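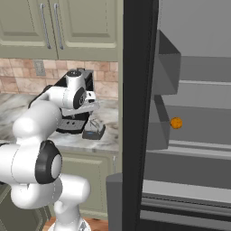

Tack Room and Feed Room Tips for Distance Riders

Home | Training | Tack | Feed | Vetting | Ride Calendar | Contact

Print this page | E-mail this page

Last updated 4 Nov 2022

These are the jobs that get done between rides, in the barn and at the kitchen sink. Most of them need nothing you can't buy at a grocery or hardware store. Where a product has a label or a maker's care sheet, go by that first.

Washing saddle pads

Brush the pad before it goes anywhere near water. Lay it upside down on a fence rail and go over it with a stiff brush or a rubber curry until hair stops coming off. A shop vacuum with the upholstery head works on fleece that has matted down.

Soak the pad in a muck tub of cold water for an hour, dump the water, and do it again if it came out brown. Then wash on cold with half the detergent you would use for clothes. Run a second rinse. Leftover soap in a pad can rub a horse raw once it gets sweaty, and you won't know about it until the vet check.

Skip fabric softener. It coats the fibers and the pad stops taking up sweat. White vinegar in the rinse cup takes care of the smell.

Wool felt pads don't go in the machine at all. Hose them from the underside with cold water at low pressure, press the water out with the edge of your hand, and dry them flat in the shade. A felt pad hung over a rail to dry will keep the crease.

Pads with foam or shim pockets: take the inserts out before washing and mark each one with a laundry pen, L or R and front or back. They look alike when they are lying on the porch.

If your washer is the only one in the house, run an empty hot cycle afterward and wipe out the door gasket. Check the lint trap or drain filter too.

Girths and cinches

Mohair cinches can be washed by hand in a bucket with a little dish soap. Put the buckles inside an old sock and tie it off so they don't chip the bucket or rust against each other. Work the cords with your fingers, rinse until clear, and hang by one buckle with the other end weighted so the cords dry straight.

Neoprene gets hosed after every ride and wiped dry. Look at the edges for cracks while you are there. A cracked edge pinches.

Check the stitching where the billet meets the buckle. Pull hard in both directions. If a thread moves, take it in for repair before the next long ride.

Biothane and other coated webbing

Warm water, dish soap and an old washcloth are enough. For grit in the buckle holes, use a cotton swab or a pipe cleaner. Some people run theirs through the dishwasher on the top rack. It does get the straps clean, but the heat is hard on the hardware and it leaves horse hair in the filter, so I went back to the sink.

Buckle tongues that have gone stiff can be freed with a drop of silicone spray on a rag. Don't spray the strap itself or the keeper will slide all day.

Leather

Wipe with a barely damp sponge after each ride, and do a proper cleaning once a month in season. Take everything apart when you do it. The dirt that does damage is under the buckles and in the folds.

Let the leather dry at room temperature before any oil goes on. Use a thin coat on the rough side and let it sit overnight. More oil is not better. Over-oiled stirrup leathers stretch, and they stretch more on the side you mount from. Swap them left to right every couple of months.

Mold: take it outside, brush it off dry, wipe with equal parts water and white vinegar, and let it dry in moving air. Then find out why it got moldy. A tack room with a concrete floor wants the bottom saddle rack at least knee high.

Water bottles and bladders

Bottles that held electrolyte mix go sour quickly. Rinse them at the trailer, before you drive home, even if you only have a cup of water left to do it with. At home, put a spoonful of baking soda in each, fill with hot water, and leave overnight. Scrub under the lip of the cap and pull the valve apart if it comes apart.

Dry hydration bladders with a wire whisk or a folded coat hanger stuck inside to hold the walls open. Blow the hose out. Stored in the freezer, a clean bladder won't grow anything.

Mixing and storing electrolytes

Buy the big tub and portion it at home. Small snack bags work, but they split in a saddlebag. Two bags, one inside the other, hold up fine. Wide-mouth plastic spice jars are better if you have room.

Write the contents and the dose on every container. White powder in an unmarked jar is no use to whoever is crewing for you. If you load syringes ahead of time, mix with applesauce and keep them in the cooler, tips up, in a tall plastic cup. Shake well before giving. Make sure the horse is drinking before you dose, and ask your own vet what amount suits your horse and your weather.

Rinse dosing syringes right away. When the plunger starts to stick, wipe the rubber with a very small amount of vegetable oil.

Soaking beet pulp

Warm water soaks shreds in under an hour. Pellets take a good deal longer, and in cold weather it is easiest to start them the night before. In hot weather go the other way and soak only what will be eaten in the next few hours, because it ferments. Smell it before you feed it.

For ride camp, a bucket with a screw-on lid keeps the mash in on a rough road. Fill it no more than a third full with dry feed, add the water when you leave home, and it will be ready when you park.

Feed room

Metal trash cans with tight lids keep mice out. Plastic totes do not. A bungee cord from handle to handle through the lid keeps out raccoons and most ponies.

Empty a bin completely before pouring in a new bag. The fines at the bottom go stale and draw weevils. Cut the tag off the bag and tape it inside the lid so you have the lot number.

Keep a kitchen scale or a hanging fish scale by the hay. Flakes vary a lot from bale to bale. Weigh the hay net empty, write the weight on a tag, and subtract.

Hoof boots

Knock the mud out and rinse the inside as well as the outside. Stand them toe up to drain. Hook-and-loop closures hold better if you pick the hay and hair out with a dog slicker brush or a bread knife tip. Close the straps before storing so they don't grab everything else in the bin.

Check screws and cables before every ride and carry spares. A dab of removable thread locker keeps small screws from backing out. Number the boots with a paint marker inside the cuff if your horse wears a different size behind.

Sponges, leads and small things

Sponge leash: use parachute cord with a snap at one end and a large washer knotted inside the sponge. Without the washer the cord cuts through the sponge the first time you pull it out of a creek.

Keep a second halter in the truck, not in the trailer. Trailers get locked with the keys inside.

Baling twine is fine for temporary repairs. Replace it when you get home.

Ice: freeze water in gallon jugs instead of buying bags. It lasts longer in the cooler, the feed stays dry, and you can drink it on the way home.

Going over the list in June

Once a year, in June for me, I pull everything out onto a tarp. Straps get bent double and looked at, snaps get worked, and the first aid kit gets checked for dates. Vet wrap that has been through a couple of summers in a trailer sticks to itself and tears. Throw it out or use it for practice. Put fresh batteries in the headlamps then, and tape the old ones together before they go in the recycling box.

Print this page | E-mail this page

Previous: Packing the Crew Bag | Next: Trailer Floors and Mats

Questions or corrections: use the Contact page
Copyright 2022 Aramside Distance Riders. All rights reserved.
Back to top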